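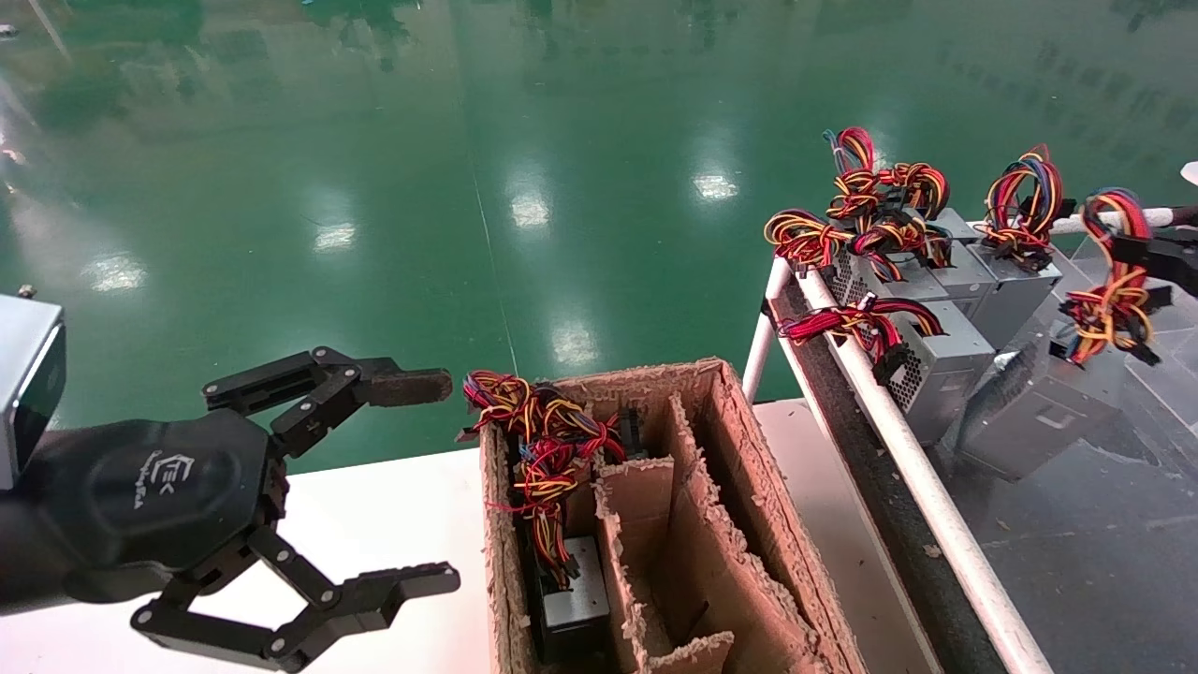 How do you get a gripper to let go of computer power supplies without the cables dragging them around? Our club's arm can pick one up fine, but the second it opens its fingers the wires are hooked on something and the whole unit swings or tips.

Tie the cables before you try to sort the units, or if the rules won't let you touch them, grab by the metal case and come in from the side away from the wires. Most of the trouble goes away once the fingers aren't closing anywhere near the harness.

Posted by usby_club_mom, 2022-01-25

Okay, a bit more background so people don't have to guess. I help out with my daughter's high school robotics club, and their project this year is sorting used computer parts. They started back in October with plain cardboard blocks and that went so well that they got cocky, I think! Then they moved on to power supplies, the silver ones with all the red and yellow and black wires coming out, and everything slowed way down. The units have to go between a rack and a box with cardboard dividers in it, one unit per compartment. They have 2 hours of table time to show it at the regional meet, and at the rate they're going they'll get maybe a handful done.

The kids wrote the program themselves, on a kit called ETEK that the school got secondhand. It's a two-finger gripper. One pad is rubbery and they hold the metal well enough. It's always the wires. They've tried opening slower (no difference), opening wider (worse, the fingers push the neighbor) and shaking the arm a little after letting go, which I thought was hilarious but my daughter did not.

I wrote the short version of an answer up top because that's what the first person on the chat told me and it helped a lot, but I'd love more ideas. We can't glue or cut anything. Zip ties are allowed only if they come off again.

Declan Breathnach

I coached a team on almost the same thing, so here's what worked for us, in no special order.

Look at your release height first. Ours was letting go with the unit still a finger's width above the bottom of the compartment, and that little drop was enough for it to lean over and take a bunch of wires with it. We had the arm go down until the motor current went up a bit, then back off a hair, then open. That one change fixed more than everything else put together.

Second, don't open all the way. You said wider was worse, and I believe it – in a divided box there's no room for it. Open just enough to clear the case, go straight up, and only spread the fingers once you're above the rim and above the wires too. Those bundles stand up a lot taller than you'd think, so measure to the top of the tallest one and add some.

Third, the order you pick in. If the units are sitting in a cluster, the cables lie across each other, and the one in front may be pinned by the one behind. Have the kids pull each one by hand, slowly, and write down which order comes apart cleanest. My team did 138 practice picks over the season and kept a notebook of every one that went wrong. Boring, yes, but by the end they could tell you which kind of tangle was coming before the arm even moved.

Velcro straps work great if your rules let you. They count as removable everywhere I've been, but ask your own judges.

Also, if your box is cardboard, bring a spare. The dividers get chewed up from all the bumping and once they go soft they lean, and then your positions are off.

gusatel_fan

just get a suction cup? we bought one for under 900 with the pump and never had finger problems again

usby_club_mom

Suction was the first thing I asked! The kids say the fan side has too many holes and the flat side isn't facing up in the rack. Plus that's most of our budget for the year. But thank you!

Declan, the release height thing – I passed it along tonight and got a "huh" from three teenagers at once, so I think you hit on something. They've been using one fixed number for every compartment. I'll ask about the straps too.

Declan Breathnach

One fixed number will do it, especially if the box isn't perfectly flat on the table. Have them try the current trick on an empty compartment first with the speed turned way down. And tape the box corners to the table if you can, ours used to creep a little every time the arm touched it.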